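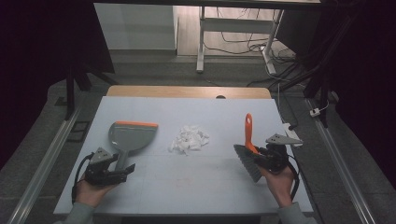 hobnail wrote:
You will want to throw out a fair share of the sweeping takes before you train on anything. We kept every one the first time round and the policy learned to hover. Cut the takes where the person stops to think.

AKazemi wrote:
Thanks, that was going to be my next question. For anyone coming in now, the task is a two-handed sweep with hand-held grippers, dustpan in the left, brush in the right, shredded paper on a white board. We have 615 takes so far. I wrote the task sheet and Verkex is doing the training at their end. They want clean examples but haven't said what clean means.

teltulton_bench wrote:
Ask them before you record any more. We did a wiping task for Acheampong and had to redo most of October's work over how the cloth was picked up.

AKazemi wrote:
I've asked. The answer was "natural movement", and I can't put that in a task sheet.

My own rules at the moment are: start with both tools gripped, no talking to the person next to you, stop when the paper is in the pan or when 80 seconds are up. Takes that run over get marked but not deleted. I'm less sure what to do about the ones where a scrap gets away and the person goes back for it.

hobnail wrote:
Delete those. A second pass teaches it that the first pass doesn't matter.

marrowfat wrote:
Disagree with hobnail. The going back is the most useful part. If every take is one perfect stroke, the robot has no idea what to do with a scrap left on the board, and there will always be a scrap left on the board. We had this exact trouble with a crumb task. Added 70 takes with a missed bit and a recovery and it stopped freezing.

hobnail wrote:
How many did you have before the 70?

marrowfat wrote:
Don't have the number to hand. More than 70, fewer than he's got.

hobnail wrote:
Then we can't tell if it was the recoveries or just having more takes.

marrowfat wrote:
Fair, but I watched it run before and after and the difference was in what it did with leftovers.

AKazemi wrote:
I'll keep them for now and tag them, so Verkex can leave them out if they like. The other thing I'm stuck on is the grip. The jaws are holding a smooth, uneven-width handle from the sides, and people take it at different heights. Some go for the narrow part, some for wherever the gripper happens to land.

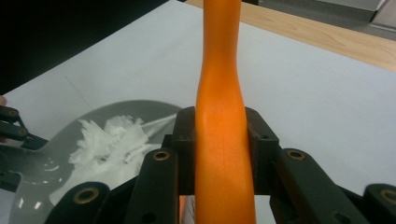

My worry is that a low grip and a high grip give quite different wrist angles for the same stroke, and the sheet says nothing about it. I could put a bit of tape on the handle and tell everyone to grip there. It would take five minutes.

teltulton_bench wrote:
Don't use tape. It shows up in the wrist view and the model may latch on to it. Then someone buys a new brush with no tape and you're back where you began.

hobnail wrote:
Agree with that one. Say it in words on the sheet, "grip near the middle", and let it vary a bit.

orker_user wrote:
We use the Orker rig, so different jaws, but slipping was a bigger problem for us than height. If the handle turns in the jaws mid-stroke the bristles end up facing the wrong way and the take is no good. Worth a column in your log.

AKazemi wrote:
Good point, I haven't been logging that at all. I'll add it. No tape then.

Afshin

marrowfat wrote:
One more. Vary where the pile starts. If it's always in the middle of the board it will sweep the middle of the board whether there's paper there or not.

AKazemi wrote:
We have 3 start positions on the sheet, but I think people drift back to the middle. I'll go through the first frames tonight and see how bad it is.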